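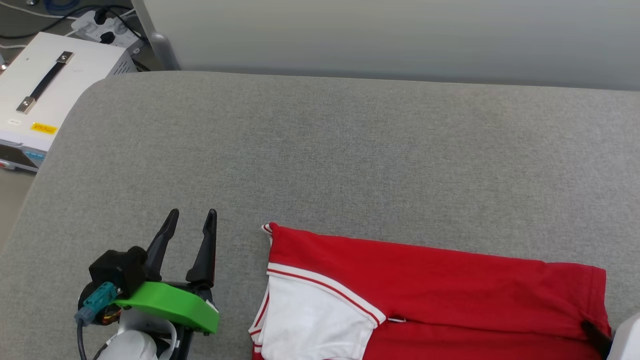 Left gripper at the padded bench, fingers open, with the red and white shirt used for most of the folding runs.

Waketti two-finger gripper, long-term review

Rating: 3 out of 5

I have been using a pair of Waketti grippers for cloth handling since March, one on each arm of a two-arm bench setup. I wrote a short note when they arrived and said I would come back once they had some hours on them. They have some hours on them now, and one of them has failed in a way that buyers should know about before they let it run next to anybody's hands.

Short version: the fingers are very good, the motor is fine, the connector on the side of the housing is bad, and what the controller does when that connector loses contact is worse. There is a fix for both. You have to do it yourself.

What you get

Each gripper comes as a motor unit with the mount and two tapered fingers, a cable, and a bag of screws. The files for the bracket that wraps around the front of the mechanism are on the Waketti site, and you are expected to print it. I printed mine in bright green because that was the spool I had loaded. Assembly took me most of an evening for the first one and much less for the second. The instructions are a single sheet and the drawing for the finger screws shows them from the wrong side.

The controller is sold separately. I use the Prokum board that Waketti recommends, with the firmware it shipped with. That matters for what follows.

How it handles cloth

Well. The pointed tips get under a hem or a collar that a wide flat finger pushes away. I work on a gray padded surface with a woven cover, and I would suggest the same to anyone doing garments. On a hard table the tips skate. On padding you can press down a little, close, and come up with one layer of fabric most of the time.

Sports shirts are my usual test piece. The striped trim is thicker than the body fabric and gives the tips something to catch. Plain cotton in the middle of a panel is harder, and thin slippery linings are hopeless with the bare fingers. A wrap of thin rubber tape helps with linings but ruins the ability to slide under an edge, so I took it off again.

Grip force is adjustable in software. I ended up at 65 on the Prokum scale for shirts. Higher than that leaves a pinch mark in soft cotton. Lower and a heavy shirt slips out on the lift.

The fault

On cycle 147 of a folding run on a Tuesday, the left gripper closed with no command to close. It had been holding open over the cloth, waiting for the other arm. It shut hard, well above the force I had set, and stayed shut. The arm then carried out the rest of its move with the shirt pinched in the wrong place and dragged it across the bench until I hit the stop.

I was standing by the bench and had been about to reach in and straighten a sleeve. My hand was not between the fingers. A closing force that makes a mark in folded cotton would not break a finger, but the tips are pointed, and I would expect a puncture or a bad pinch.

I restarted everything and ran it again with nothing under the gripper. It behaved. I ran the same fold again the next morning and it did the same thing, earlier in the run. After that I stopped and took the unit off the arm.

What caused it

The cable plugs into the side of the motor housing with a small push-in connector. There is no latch and no screw. The cable leaves the connector and curves down past the wrist, and every time the wrist rolls, the weight and stiffness of the cable pull on the plug. Over enough cycles the plug works outward. It never falls out, which would at least be easy to spot. It backs off just far enough that the signal contact comes and goes while the power contacts stay connected.

I checked this with the unit on the table and the arm powered down. Rocking the cable by hand with two fingers was enough to make the position reading jump. With the plug pushed fully home, the reading held steady. With the plug backed out by less than a fingernail's thickness, it jumped nearly every time the cable moved. The right gripper, with the same hours on it, also had a plug that was slightly out. It had not misbehaved yet.

That is the mechanical half. The other half is in the controller. When the Prokum board gets a position reading it doesn't believe, its default is to drive the motor toward the closed stop to find its zero again. It does this at full current and ignores your force setting. There is a line about it in the manual under the heading for startup. The manual does not say that it can happen in the middle of a run. So a loose plug for a fraction of a second is treated as a reason to slam shut.

I wrote to Waketti and to Prokum. Waketti answered in two days and sent a replacement cable, which has the same connector on it. They told me the plug should be checked before each session. Prokum answered later and pointed me to the setting described below.

The fixes

First, strain relief. I redrew the bracket with a small ear on the motor side and tied the cable to it, leaving a short loop so the plug carries no load. If you don't want to reprint, a zip tie around the cable and the body of the mount will do, as long as it doesn't cross the path of the fingers. Check the full wrist travel slowly by hand before you power up. My first loop was too short and went tight at one end of the roll.

Second, the plug itself. I put a strip of cloth tape over the joint. It isn't elegant. It has to come off whenever I remove the gripper. I would not use glue, as the socket is soldered straight to the motor board.

Third, the controller. In the Prokum settings there is a page for fault behavior. The option to look for is the one for lost position. Out of the box it is set to re-home. Change it to release, or to hold if you carry things that must not be dropped. Then save to the board and power cycle it. If you only press apply, it goes back to re-home at the next start. I lost an afternoon to that one.

With release set, I repeated the test and rocked the plug with the unit powered on the table and my hands kept to the cable side. The motor went slack and the controller raised an error. That is how it should come from the factory.

Fourth, the stop. My bench supply had an output button, and I had been treating that as good enough for a quick cutoff. It was too far from where I stand. I now have a proper stop button from Irnico wired into the arm and gripper power and mounted on the side of the bench where I work. It cost less than one gripper finger set. Buy one with your first gripper.

And hands stay out of the reach of the arms while the power is on, including when a sleeve is only slightly crooked.

Compared with the Cordier

I used a Cordier gripper before this one. The Cordier has a locking connector and a steel housing, and I never had an unexpected motion from it. It is also heavier, and its flat fingers are poor at cloth. I could get it to lift a towel. A folded shirt was mostly luck. For boxes, bottles and anything stiff I would still choose the Cordier. For garments the Waketti is clearly better once it has been sorted out.

Noise is similar. Spare fingers are easier to get for the Waketti and I have already replaced one tip, which wore on the inside face.

Who should buy it

Someone who works with soft goods, is comfortable opening up a cable run, and will change the controller default on day one. I would not put it in a classroom as shipped.

Good: finger shape, spare parts, grip control on light fabric, open bracket files.

Bad: push-in connector with no latch, cable pull at the wrist, instruction sheet, recommended controller closes at full current on a lost reading.

Since the changes, both grippers have run without an unexpected close. I still press the plugs home before I start. I would have given four stars with a latching connector, and I will update the rating if Waketti ships one.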